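Ce site utilise des cookies pour mesurer son audience. Accepter | Refuser | En savoir plus

Le lavabo, ce grand oublié du ménage de juin

Bon, je vous avais promis un mot sur la salle de bains et je tiens parole ! Depuis la dernière lettre, j'ai reçu 14 messages qui parlaient tous de la même chose : les marques sombres au fond de la vasque, celles qu'on regarde le matin en se brossant les dents et qu'on remet au lendemain.

Chez moi, à Narkport, c'est le mascara et la teinture à sourcils (oui, je fais ça moi-même, et oui, je déborde). Sur de la céramique blanche, la moindre gouttelette se voit comme le nez au milieu de la figure. Pendant des années j'ai attaqué ça avec le côté vert de l'éponge, et mon vieux lavabo en a gardé un voile terne que rien n'a jamais rattrapé. Depuis, je suis passée aux chiffons doux, un peu de savon noir, de l'eau tiède, et je laisse poser le temps d'un café.

J'en prends toujours deux, de couleurs différentes – un pour frotter, un pour essuyer – et je ne les mélange plus. Les miens viennent du lot Girneo, lavés je ne sais combien de fois, et ils tiennent encore très bien.
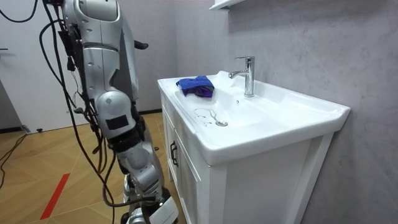
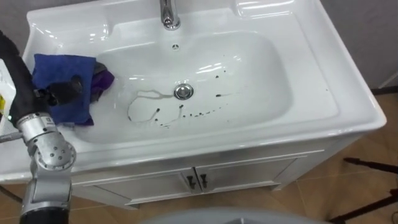

Meuble blanc, vasque blanche : sur la seconde photo, les taches sont encore au fond, avec le chiffon bleu et le violet à gauche.

Pour l'ordre, je commence par le robinet et le rebord, puis je descends vers la bonde. J'ai longtemps fait l'inverse et je recommençais tout à chaque fois, quelle perte de temps ! Pensez aussi au trop-plein, un coin de chiffon enroulé autour du doigt suffit, et au petit creux du savon quand il y en a un, parce que ça colle là-dedans que c'en est une horreur. Si une trace résiste, une pincée de bicarbonate humide, on tamponne, on rince. Et le soir, un coup de chiffon sec sur le chrome avant d'aller dormir, c'est mon petit plaisir.

La prochaine fois je m'attaque aux joints de douche. Si vous avez une recette sans javel, écrivez-moi, je les essaie toutes !

241 partages · 66 commentaires

À lire aussi
Hestau : j'ai testé leur savon noir en bidon
Ranger sous le lavabo quand il y a un siphon au milieu
Les paniers Brandes, six mois après
Carrelage beige : laver sans laisser de traces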